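Re: Block stacking project, is 170 demos enough?

tarn_valley
Posted 4:10 pm
Our uni robotics club is doing block building with two arms for the July showcase. We drive the arms by hand, record it, train a policy on the recordings, then let it run. We've got 170 demos so far and Shota Kudo, who runs our group, reckons we can start training. I'm not convinced. Half of them were done by the same two people and they all grab the pieces the same way.

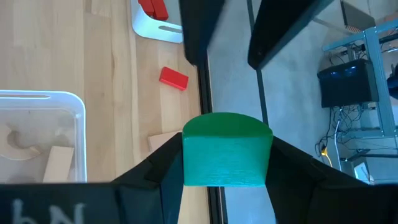
The other thing bugging me is the arched pieces. A plain rectangle is forgiving, but if you grip one with a rounded top a bit high, the fingers have less flat to hold on to. Has anyone had a policy sort that out by itself, or do we need to record it on purpose?

dropbear_servo
Posted 4:42 pm
Record it on purpose. I've heard "the policy will sort it out" every year I've been in a club and I'm still waiting.

Mizuno
Posted 5:05 pm
Disagree a bit. We trained on 54 and it placed blocks fine. More demos of the same sloppy driving just gives you a sloppy robot.

dropbear_servo
Posted 5:11 pm
Fine on how many tries? And did you move the blocks between runs or put them back on the tape marks?

Mizuno
Posted 5:30 pm
Tape marks, mostly. OK, fair.

flornari
Posted 6:18 pm
We got to 293 and it still fell over when somebody opened the blinds. What helped was changing drivers and starting positions every ten runs. I'd also leave in the demos where you fumble and recover. Our supervisor wanted them deleted and I think he was wrong.

tarn_valley
Posted 6:40 pm
Shota wants them deleted too. His argument is that it'll learn to fumble.

Poltance
Posted 7:02 pm
He's got a point if the fumble is at the start of the clip. Trim it so you keep the recovery. And before anyone brings up the Flinow group's 1,579 demos, I've asked twice what their success rate was on a fresh layout and never got a number. Big totals look good on a poster.

flornari
Posted 7:15 pm
Trimming by hand is a miserable job, but yeah, that'd work.

tarn_valley
Posted 7:33 pm
Right, we'll train on what we have, test with the blocks moved, and do a separate batch just for the arches. I'll post the failures as well.

dropbear_servo
Posted 7:36 pm
Post the failures first.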